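Plinomus Übungsküche: Arbeitsplatz für Greifversuche

Startseite > Ausstattung > Manipulation > Arbeitsplätze

Artikel: Übungsküche, Grundausführung
Hersteller: Plinomus
Vertrieb: Werkham
Stand der Angaben: 8. Januar 2018

Die Übungsküche ist für Labore und Ausbildungsstätten gedacht, die einen Roboterarm an Haushaltsaufgaben einrichten wollen und dafür keine echte Küchenzeile umbauen möchten. Grundlage ist eine Spielküche mit Kochfeld, Spüle und Ofen. Dazu kommt ein Satz Spiellebensmittel und Geschirr. Arm, Greifer und Steuerung sind nicht im Preis enthalten und werden getrennt angeboten.

Preis und Lieferung

Grundausführung mit Zubehörsatz: 876 Euro netto
Ersatzsatz Lebensmittel und Geschirr: auf Anfrage
Lieferzeit: 8 Werktage ab Auftragsbestätigung
Versand: zerlegt, auf Palette
Aufbau: zwei Personen, Kreuzschlitzschraubendreher genügt

Bei Bestellungen ab drei Stück bitte ein Angebot anfordern. Ansprechpartnerin für Hochschulen ist Gönül Gezer, für Betriebe und Berufsschulen Agnese Raudsepp.

Was bei der Planung zu beachten ist

Der häufigste Fehler bei der Budgetierung liegt in der Reihenfolge. Zuerst wird der Arm bestellt, dann wird nach einem Platz gesucht, an dem er etwas tun kann. Wir empfehlen, mit der Aufgabe anzufangen. Wer Gemüse vom Kochfeld in die Spüle legen will, braucht eine andere Reichweite als jemand, der Türen am Unterschrank öffnet. Die Türgriffe liegen deutlich tiefer als die Arbeitsplatte. Viele kleinere Arme kommen bei einer Montage hinter der Rückwand dort nicht hin.

Für die Aufstellung sollte die Rückwand von hinten zugänglich bleiben. Rechnen Sie mit 400 mm freiem Raum hinter dem Möbel, wenn der Arm auf einem eigenen Sockel steht. Das Möbel selbst darf den Arm nicht tragen. Für die Befestigung am Boden liegen Winkel bei.
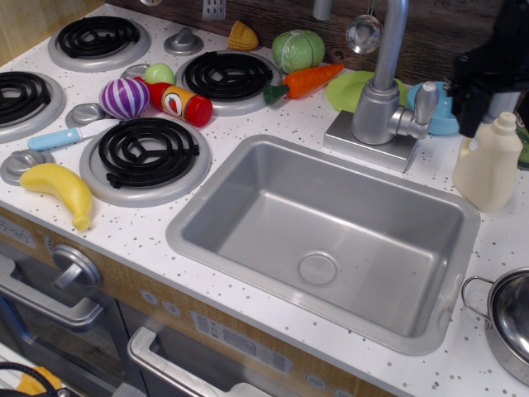
Die Gegenstände des Zubehörsatzes unterscheiden sich absichtlich in Form und Größe. Eine Möhre lässt sich quer zur Längsachse fassen, ein Kohlkopf verlangt einen weit öffnenden Greifer, und ein flacher Teller ist ohne Rand oder Kante zum Untergreifen für viele Zweifingergreifer schwierig. Bitte prüfen Sie die Öffnungsweite Ihres Greifers vor der Bestellung. Auf Wunsch schicken wir die Maßliste der Teile als Tabelle zu.

Die Spüle ist nicht angeschlossen und nicht für Wasser vorgesehen. Metallisch glänzende Flächen können Tiefenkameras stören. Dong-hyun Seo aus unserer Anwendungstechnik rät, die Beleuchtung vor der ersten Messreihe festzulegen und danach nicht mehr zu ändern.

Laufende Kosten

Im Budget fehlen oft die Verschleißteile. Spiellebensmittel bekommen im Dauerbetrieb Druckstellen, Griffe und Knöpfe lockern sich. Bei täglicher Nutzung sollte ein Ersatzsatz pro Halbjahr eingeplant werden. Knöpfe und Türgriffe sind einzeln lieferbar. Für Bauteile, die durch zu hohe Greifkraft beschädigt wurden, gilt die Gewährleistung nicht.

Auch Arbeitszeit kostet. Nach jedem Durchlauf müssen die Teile zurückgelegt werden, und wer das nicht einplant, schafft am Tag weniger Versuche als gedacht. In unserem Vorführraum in Otham rechnen wir mit 16 Durchläufen pro Stunde bei einer Bedienperson.

Passendes Zubehör

Sockel Oksanen, höhenverstellbar, für Arme der Tischklasse
Kamerahalter zur Wandmontage
Aufbewahrungskiste mit Deckel
Not-Halt-Taster mit Verlängerungskabel

Vorführung und Leihgerät

Die Übungsküche kann nach Anmeldung in Otham besichtigt werden. Eigene Greifer dürfen mitgebracht werden, sofern der Flansch vorher mit Man-sik Son abgestimmt ist. Leihgeräte geben wir für vier Wochen ab, die Miete wird beim Kauf angerechnet. Im November ist der Vorführraum geschlossen.

Angebot anfordern
Maßliste anfordern
Zurück zur Übersicht Arbeitsplätze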